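**Brorel**, Oliwia Tokarz (Bravness, 10 tracks, vinyl and download)

Tokarz's second album was cut in 5 days with one synth, a drum machine and Ilham Belkadi on bass. It came out in May. I played the download first, then the record.

Side A is the better side. "Giltel" opens at 88 bpm and stays there, with the kick mixed low and the vocal dry and close.
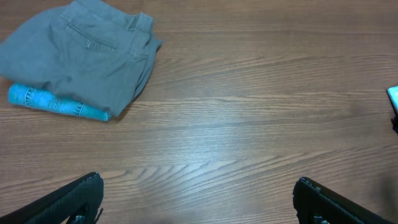

"Rizzi" moves to a half-time beat and gives Belkadi the melody -- the best two minutes here. The bass is recorded direct, with very little compression.

Side B loses focus. Two of the ballads share a chord sequence, and the reverb on the voice is long enough to blur the words.
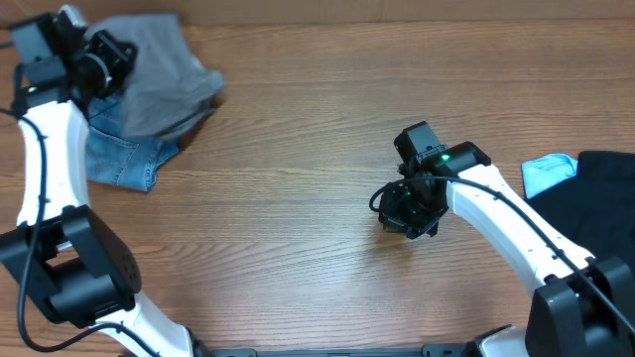
*Wood tabletop, clothing near the upper left and right.*

The pressing is quiet. I heard light surface noise in the gap before track 5 and none after it. The download is a little louder, and the cymbals are harsher -- I prefer the vinyl. 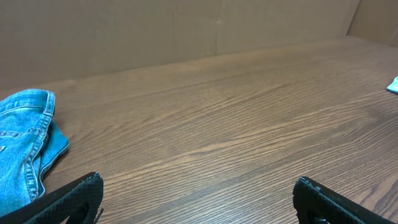 *Tabletop and cardboard backdrop.*

Score: 3.5 out of 5. Buy it for side A.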